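Triswood flat: laundry arrangements, part two

Posted April 18, 2018

The first part dealt with the water supply and the standpipe. What follows covers the rest: the position of the machine, the filter, the load sizes, and where things go before and after a wash. Roland Sowerby asked for the settings in particular, so they are written out in full further down.

Position

The washing machine is a top loader and stands at the end of the kitchen cupboards. A front loader would have fitted under the worktop, but the door would have opened across the only route through the room. With a top loader the clearance needed is upwards, and there is nothing above it. The lid can be left open for as long as necessary without obstructing anyone.

Levelling took longer than the plumbing. The floor falls towards the outside wall, so the two rear feet are wound out further than the front ones. Check with a spirit level across the top panel in both directions, lid shut, then tighten the lock nuts and check again. Mine moved when the nuts were tightened and had to be done twice. A top loader that is out of level will usually show it on the spin by walking forwards, and the hose is then the thing that stops it.

The hose I bought came from Hullell and has a right-angled end. The straight one supplied with the machine kinked behind the cabinet.

The filter

There is a white plastic insert in the drum with a dark grey gridded filter near its lower end. It collects lint, and how much it collects depends almost entirely on what has been washed. Towels are the worst. Synthetic jackets shed very little.

I clean it after every second wash, and after every wash if towels were involved. Take it out, let the lint dry on it if there is time, and peel the layer off in one piece. Wet lint smears into the grid and has to be rinsed out under the tap from the back. An old toothbrush deals with the corners. Do not use anything metal.

Philomena Rafferty, who had the same type of machine at Skusden, left hers for a whole winter and found grey fluff on every dark garment she owned. She replaced the filter, but cleaning would have done.

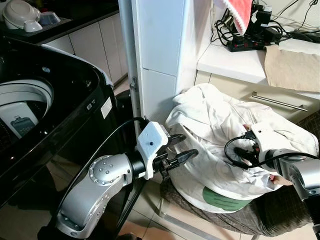

Sorting and loading

White and pale outerwear is washed separately. Anything that has been worn outside waits on the chair by the machine until there is enough of one kind to justify a load. Before it goes in, the pockets are emptied, zips are closed and sleeves are pulled through the right way. A jacket with one sleeve inside out will hold water at the cuff and throw the drum off balance.

Load by volume, with the items laid loosely in a ring and nothing pushed down. If the heap comes above two thirds of the drum it is too much, whatever the weight. Padded jackets float at first, so I stop the machine a few minutes into the wash, push them under and restart it.

Settings

Jackets, padded: cool wash, short agitation, extra rinse, low spin. Half the usual liquid detergent and no softener.

Jackets, unpadded: as above, with a normal spin.

Towels: warm wash, full agitation, normal spin. No softener here either. It reduces absorbency and coats the filter.

Shirts and bedding: warm wash, normal spin. Bedding goes in alone. A duvet cover will swallow everything smaller and come out as a single wet ball.

Cloths from the kitchen: hot, full agitation, never with clothing.

I have stopped using powder below a warm wash. It left white specks along the seams of dark items, and a second rinse did not remove them all.

Surfaces and electrics

The shelf on the other side of the white column carries the power strip, a black one with individual red switches. The washing machine is not run from it and should not be. It has its own wall socket, which is the correct arrangement for anything with a motor of that size. Everything on the strip is small.

The cables need attention. They currently lie across the back of the shelf in a heap, and I intend to fit a Parsa cable tray under the shelf above in June, when I have the drill back. Wet items should be kept well clear of that end in the meantime.

Drying is the part still unsettled. The airer will take one load of jackets or one of bedding, and the room gets damp with the window shut. I have been offered a second-hand dehumidifier and will measure the drying times with and without it before deciding whether to keep it.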